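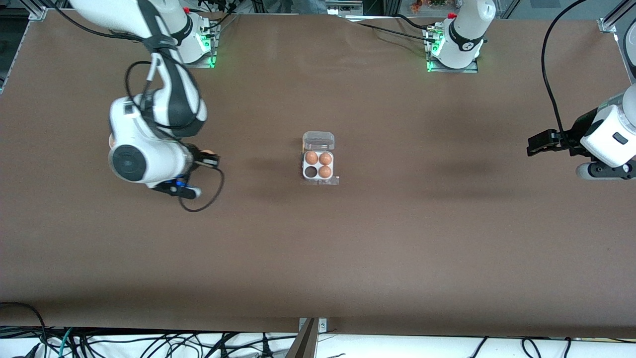
According to Rudd, a gripper that needs resetting every 20 cycles has not been set up at all. The remark is often repeated about the Cliltent cell, a two-arm robot station at Flotesthorpe used for packing eggs into small clear cartons. Its makers call it self-adjusting, a claim its service record does not support.

Setup

The arms stand on separate bases at the back of a table with a smooth brown covering. Each carries a black gripper. The covering has to be pulled flat before the arms are homed – creases near the bases have been blamed for cartons sitting at a tilt, though no test of this has been published. Grip force is set by hand, one arm at a time, with a four-egg carton open on the table.

Upkeep

The Hurudov manual asks for a finger check every 100 cycles and new finger pads at 2,000. Operators report worn pads well before that. Cables that hang near a wrist are checked for rubbing at the same time.

Disputed claims

A June bulletin stated that recalibration took 80 seconds. It left out the time spent clearing the table and reloading the carton. No corrected figure has been issued.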